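**Demonstration teaching** is a way of programming a robot by having a person perform the task first, either by moving the robot's arm directly, by steering it from a distance, or by doing the job with a hand-held copy of the robot's gripper. The recorded movements are then used to train software that is supposed to repeat them. The method is also sold as "learning from demonstration," "teaching by showing" and, in trade brochures, "no-code robotics." The last of these names is disputed, as most working systems still need a good deal of code.

## Methods

### Guiding by hand

In the oldest form, the operator takes hold of the arm and pushes it through the motion while the joints record their positions. Paint-spraying machines were taught this way decades ago. The approach is easy to explain and hard on the shoulders. It also works poorly for two-armed tasks, where one person has to move both arms and still watch the object.

### Remote control

Here the operator stays clear of the robot and drives it with a second set of arms, a pair of handles or a headset. The robot's own motors do the work, so the recording contains only motions the robot can make. Against this, operators often lack any sense of touch. Simple jobs take much longer than they would by hand, and beginners tend to produce hesitant recordings full of pauses, which the software may learn along with everything else.

### Hand-held grippers

A third method leaves the robot out of the recording altogether. The operator carries a gripper with a handle, works its jaws and does the task with it. Supporters point to speed and low cost. Critics answer that a human arm can reach around, twist and recover in ways a robot arm can't, so some share of the recordings will describe motions no machine in the building is able to follow. How large that share is depends on the task, and it is seldom published.

## Use with cloth

Folding laundry has become a favorite test. A shirt has no fixed shape, it bunches differently each time it is dropped, and a small error in the first fold spoils the next two. Viewers also understand it at once, which may explain its popularity at trade shows as well as any technical reason does.

Success is hard to judge. Some groups count a fold as good if the shirt ends up smaller than it started. Others ask for matched sleeves and a straight hem. Results reported under one rule can't be compared with results reported under the other, though they regularly are.

## The Broravlow trials

The Broravlow trials were a set of shirt-folding tests run by the equipment maker Mato with software from Baptista. A summary dated May 24, 2018 said that 510 demonstrations had been recorded and that the trained system folded 57 shirts out of 121 attempts. Mato called the outcome "ready for light commercial use."

The claim drew objections. Fewer than half of the attempts had worked, and the summary did not say how the shirts were placed at the start – flat, crumpled or hung over an edge. A shirt that begins flat and face down has already had the hardest part of the job done for it.
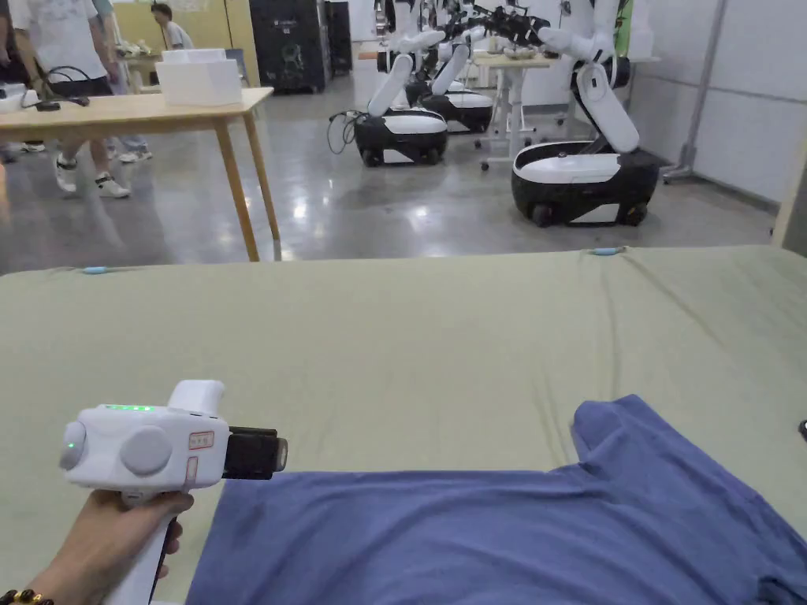 Irnel, a commercial laundry that had been offered the system, asked for a repeat with shirts taken straight from a bin. In June the test was run again with 40 shirts of mixed sizes. The success figure was not released. Irnel did not place an order, and Mato has since described the trials as research.

## Criticism

The main complaint about demonstration teaching is that its costs are moved out of sight. A company that buys a robot to save labor may first have to pay people to do the same labor over and over, in front of recording equipment, with a tool that makes them slower. When the product changes, some of that work may have to be repeated. Sales material rarely lists these hours.

A second complaint concerns skill. Two people fold a shirt in two different ways, and software trained on both can settle on a motion halfway between them that folds nothing. Teams get around this by having everyone follow a script, but a strict script also removes the variety that the recordings were meant to capture.

Defenders reply that older programming methods could hardly handle cloth at all, and that a poor result is still a starting point. This is fair as far as it goes – it does not settle whether the machines should be sold yet.

## See also

- Remote manipulation
- Robot grippers
- Laundry automation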